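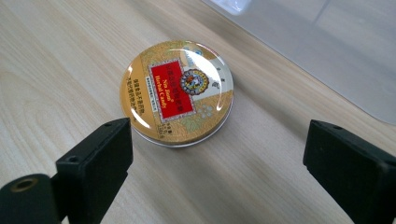

Pose tracking jumps when the tin goes past the clear box

tindik_dev
So I've been fighting this since Thursday and I'm out of ideas. We're running Farkas (our in-house tracker, basically visual-inertial odometry plus a relocalizer) on a pair of hand-held grippers, and the poses feed straight into policy training. On most tabletop stuff it's great! Then we moved on to "put the tin in the storage box" and the right-hand trajectory started jumping sideways by 32 mm, always somewhere on the approach. Left hand is fine. The tin is a Nin Jiom Herbal Candy one, gold and red with a very shiny lid, and my first guess was that the glare band on the lid was getting tracked as a feature. I masked the tin out and got exactly the same jump. What now?

jidthorpe
Your features are on the plastic. Clear walls give you corners that belong to whatever is behind them, at the wrong depth, and they slide as you move. Dump the inliers for the bad stretch and color them by depth. I bet you get a clump floating in space where the box is.

kerkatness
I'd check time sync before blaming the box. If the IMU and camera clocks are off you only see it on fast motions, and the approach is usually the fastest part of the demo. Had one that looked just like this and it was a buffer setting.

jidthorpe
Only on one hand, though? And only on the one task?

kerkatness
Two grippers, two clocks. Sure, it could be one hand. I'm just saying it's a five-minute check and masking is a rabbit hole.

tindik_dev
OK, both fair. I ran the sync check and the offset on the right hand is 2 ms, same as the left, so I don't think it's that. Then I dumped the inliers like jidthorpe said and wow. In the worst stretch 55 percent of them sit on the box or on things seen through it. Here's the setup from the head camera, so you can see how big that thing is in view:
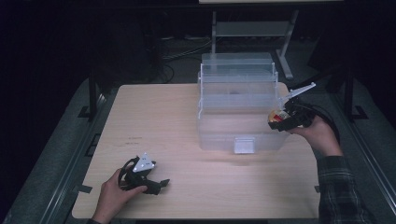 Head cam, right gripper up beside the clear box, left one down near the tabletop.

jidthorpe
Yeah, that's a lot of see-through plastic next to dark floor. Your tracker is hunting for anything with contrast and the ridges on the upper part are probably irresistible.

gyozo_j
Győző Jakab here, I wrote the relocalizer part of Farkas. Please don't hand-mask objects, you'll be doing it forever. Turn on the consistency gate (off by default, sorry) and raise the minimum track length. Features that slide against the IMU prediction get dropped before they reach the map.

kerkatness
Doesn't that starve it on plain tables, though? Pale wood up close doesn't give you much to hold on to.

gyozo_j
It can, yes. Etelka Mészáros tested it on bare tabletops in September and had to lower the corner threshold to make up for it. Try both together.

tindik_dev
Gate on, threshold lowered, replayed all 485 episodes overnight. The sideways jump is gone in the ones I've looked at so far -- but a handful now drift slowly at the start, before the box is even close. Uploading two of those logs tonight if anybody wants to poke at them.

kerkatness
That's the starving thing. Send them over, I'll take a look.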